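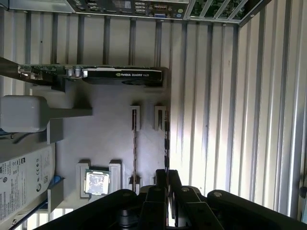

The Quadro K420 tower, late afternoon.

February, and my feet hurt less than they did in November, so I guess that's progress! I meant to write every night this winter and I've managed maybe one in ten, so this is going to be a long one with everything thrown in.

We're on the second cell at Brernov now, the one that does computers. 641 units on the intake sheet this month, all from the Tradirden office clear-out, and every one of them gets opened, stripped or refitted, and tagged. A year ago that was me on a stool with a screwdriver and a magnet dish. Now the arm does the pulling and placing and I do the deciding, if that makes sense. I say which cards stay, which go in the resale bin, what gets a second look. My wrists love it. My brain is fried by four o'clock (nobody warned me that watching closely is more tiring than doing, and I still don't think the people upstairs believe it).

The funny part is how bossy I've gotten. I caught myself saying "no, no, gently" out loud at lunchtime, to a machine, with a sandwich in my hand.

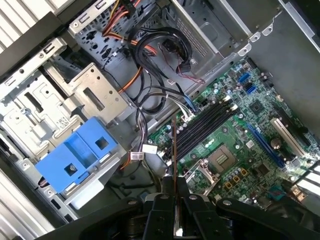
My job title still says bench technician, which I looked up because the review forms came around again and I had no clue what to put under "main duties." Last year I wrote "disassembly." This year I sat there for ages. Cards like the thin dark one the gripper has hold of, straight up over a green board, used to go through my fingers all day long, and I knew by feel when one was being stubborn. I can't feel anything from the safety side of the line. So what I do now is look, and listen, and stop things early. I ended up writing "supervises handling, sets handling order, trains on exceptions," which sounds like somebody with a nicer chair. I did ask for the chair, by the way. And for the pay grade to match. We'll see about that one.

The exceptions are the whole day, really. Plain towers go by and I could be knitting. Then you get one with cables draped every which way and a blue bracket where the last model had nothing, and suddenly I'm the most important person in the building for five minutes. I kind of like those five minutes, if I'm being truthful.

What I miss is the talking. There were more than 50 of us on the old benches, counting both shifts, and you could gab all day with your hands busy. Now there are 2 of us per cell and we face the same way. They moved most of the others over to the Fuvberg side, packing and testing, so it isn't like anyone got walked out, but lunch is quiet. I brought it up at the floor meeting and got more of an answer than I expected.
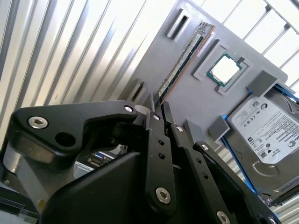 Després said the cells were never meant to run with people sitting in silence, and that the plan is to swap us between here and testing every couple of weeks so we don't all turn into statues. Also that the training hours will be paid as training hours, in writing this time. I wrote it down right there at the table so I could wave it at somebody in March.

I want to believe it. Swapping would suit me fine, I'd get to see the old crowd, and I'd still keep my hand in with the arm, which I've gotten weirdly attached to. 365 days ago I was dead set against the whole business and told everybody so, loudly, in the break room. My sister brought that up on the phone tonight and I had to laugh.

Anyway. Soup's on the stove, the review form is due at noon tomorrow, and I still haven't filled in the box that says "goals."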